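Home & Table

March – by Anneke Tsoukalas

When my family moved to Zardale, the first thing I was invited to was a dinner where I did not know what to do with my hands. On every plate was a cloth napkin. In my parents' home we had paper ones, for guests, and for ourselves a kitchen towel that went around the table. I watched my neighbor, and I put the cloth on my knees one second after her.

Now I own 29 cloth napkins and I use them every day, also for soup in front of the television. I bought the first ones at Stulora, a small linen shop behind the train station, where they still hem by hand if you ask. The shop has 161 colors in its sample book. I wanted white, because I thought white was correct. The woman at the counter told me to take a dark color or a strong one, and to keep white for people who never eat tomatoes.

She was right. A red napkin forgives wine, beets and most of what children do. 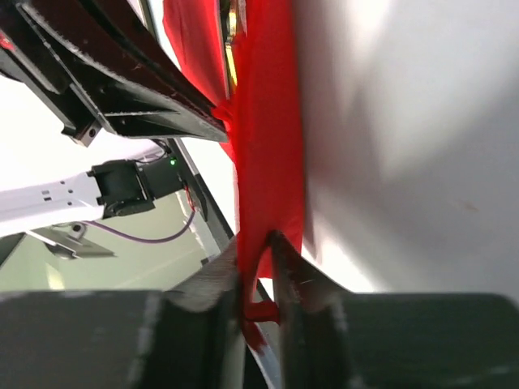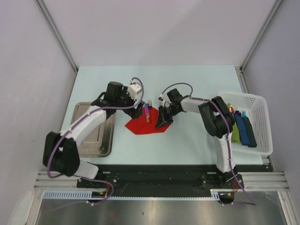

Not everybody agrees about red. A reader in Cikeo wrote to me that she gave up on it after one summer, when a new set turned her whole wash pink, and that for her only undyed linen is worth the money. You should wash a new red cloth alone, she says, 2 times at least, and even then she would not trust it near a good shirt.

I do wash mine alone in the beginning, in cool water with a little vinegar. Then they go with the dark clothes. I don't iron. I pull the corners while the cloth is damp, fold it in half and in half again, and leave it under something heavy – a cookbook is enough – until the evening.

For folding at the table I know only the simple rectangle, laid left of the fork. My neighbor can make a fan and also a kind of lily, and at her dinners I am always a little sorry to open it.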